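De: Ourania Drakos
Para: lista residuos-oficinas
Fecha: 6 abr 2018
Asunto: Re: [residuos-oficinas] Fracción resto en papeleras individuales: método de pesada

Wenjie Feng escribió:
> Hola a todos:
> Estamos revisando el protocolo de caracterización para el edificio de
> Rundton y no consigo cuadrar los datos con los de Zorthorpe. En la hoja
> de Zorthorpe la masa media por papelera sale bastante más alta, con una
> ocupación parecida. Mis dudas:
> 1) ¿Se pesa la bolsa con el contenido y se descuenta la tara, o se vacía
> antes en la mesa de triaje?
> 2) ¿Qué se hace con el líquido que queda en las botellas?
> 3) ¿Los objetos voluminosos o impropios (calzado, textil) entran en la
> media o se apartan?
> Si alguien tiene fotos de papeleras pequeñas con bolsa, que las mande,
> por favor. Las que hay en el anexo son todas de contenedor de pasillo.
> Saludos,
> Wenjie

Hola, Wenjie:

Contesto por orden, aunque la segunda pregunta es la que explica casi toda la diferencia.

1) En Zorthorpe se pesó la bolsa cerrada y se descontó una tara fija por bolsa. En Rundton, si no me equivoco, estáis vaciando en mesa y pesando por fracciones. Los dos procedimientos son admisibles, pero no se pueden mezclar en la misma serie. Al vaciar se pierde masa por evaporación y por lo que se queda adherido a la bolsa; con muestras de 700 g esa pérdida ya se nota en el balance. Mi recomendación es pesar primero la bolsa cerrada, anotar, vaciar, pesar fracciones y anotar también la bolsa vacía. El cierre de balance se calcula con las tres cifras. Si falta más de un 3 %, se repite la pesada de fracciones antes de tirar nada.

2) El líquido residual se anota como fracción propia. En la campaña de julio en Zorthorpe no se hizo así: las botellas se pesaron tal como venían y todo se imputó a envases ligeros. De las 667 bolsas de aquella campaña, 279 tenían al menos una botella sin vaciar. Con eso basta para desplazar la media. He recalculado la serie excluyendo esas bolsas y el valor se acerca mucho al vuestro, pero prefiero no publicar la corrección hasta tener el fichero original de Bakalis, que es quien guarda las hojas de campo. En la copia que circula hay celdas redondeadas a mano.

Adjunto imágenes de papelera pequeña:

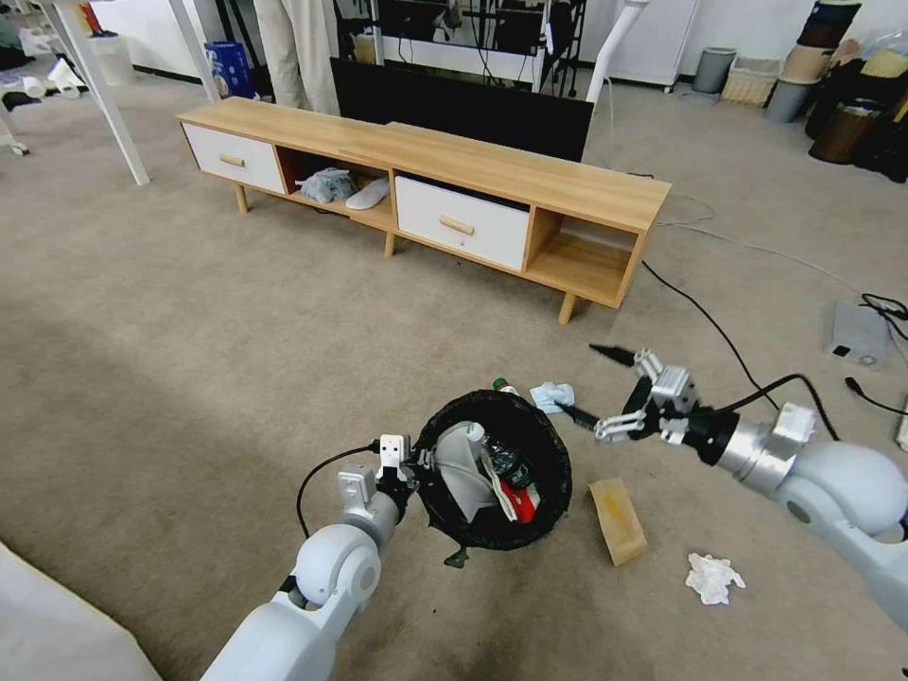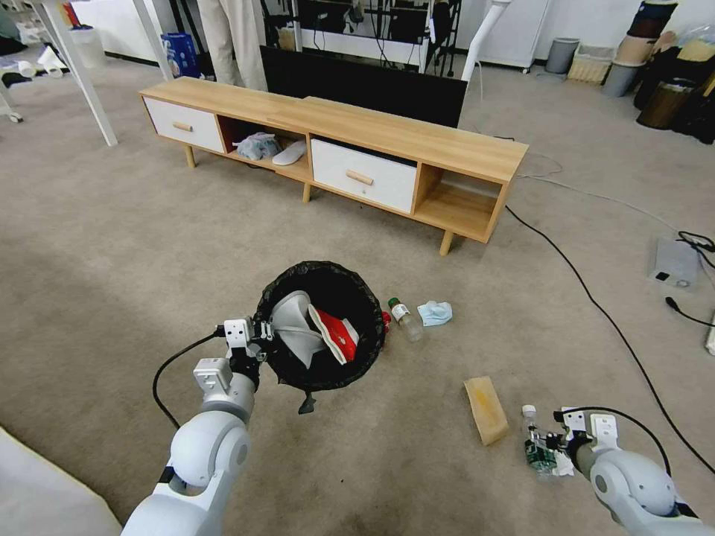
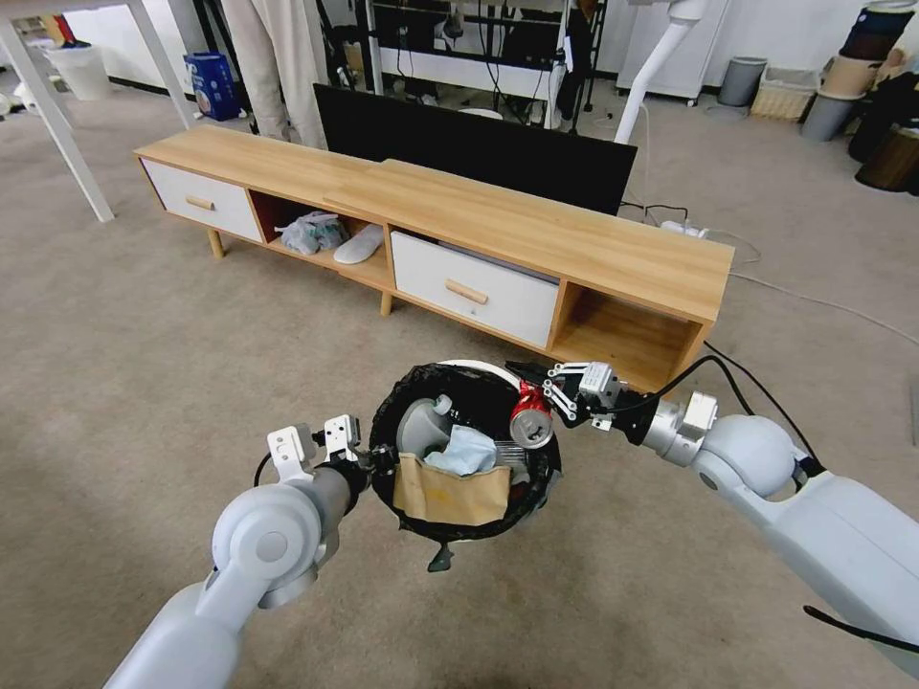 3) Los impropios entran en la masa total y se apartan en el cálculo de la media por fracción. Calzado y textil van al código 8 (otros), con una nota en observaciones. Lo mismo vale para las esponjas y los paños. Las mascarillas y los pañuelos van a higiénicos, código 6, y no a papel, por mucho que el pañuelo sea de celulosa: está contaminado por definición y ningún gestor lo acepta con el papel. En el manual de Utlow la tabla 4 los pone en papel no reciclable; es una categoría que nosotros suprimimos en la segunda revisión y que conviene no recuperar.

Sobre los tapones, que no preguntas pero saldrá: si están puestos, van con la botella. Si aparecen sueltos se clasifican por su propio material. No merece la pena enroscarlos otra vez para ahorrar una línea en la hoja.

Dos cosas más sobre el muestreo. La primera, la balanza. Para papelera individual hace falta resolución de 1 g. La de plataforma que se usa con los contenedores de pasillo tiene división de 20 g y no sirve. La segunda, el tamaño de muestra: con la dispersión que hemos visto hasta ahora, alrededor de 60 papeleras por planta dan un intervalo razonable para resto y envases. Para higiénicos no llega, porque hay demasiados ceros, y ahí habría que agregar plantas o alargar la campaña. No uséis la media con desviación típica para esa fracción; dad mediana y proporción de bolsas con presencia.

También conviene fijar la hora de recogida. En Zorthorpe se recogía antes del turno de limpieza de tarde y en Rundton, según el borrador, a primera hora del día siguiente. Son intervalos de acumulación distintos y en la hoja no figura ninguno de los dos. He añadido una columna de hora de colocación de bolsa y otra de hora de retirada; si se rellenan, se puede normalizar después.

Queda pendiente decidir si se registra el volumen aparente. Yo lo haría por cuartos de papelera, a ojo y siempre por la misma persona. Las estimaciones en litros del año pasado no son reproducibles entre operarios.

¿Puedes mandarme la hoja de Rundton en CSV? La versión en PDF ha perdido los decimales de la columna F.

Un saludo,
Ourania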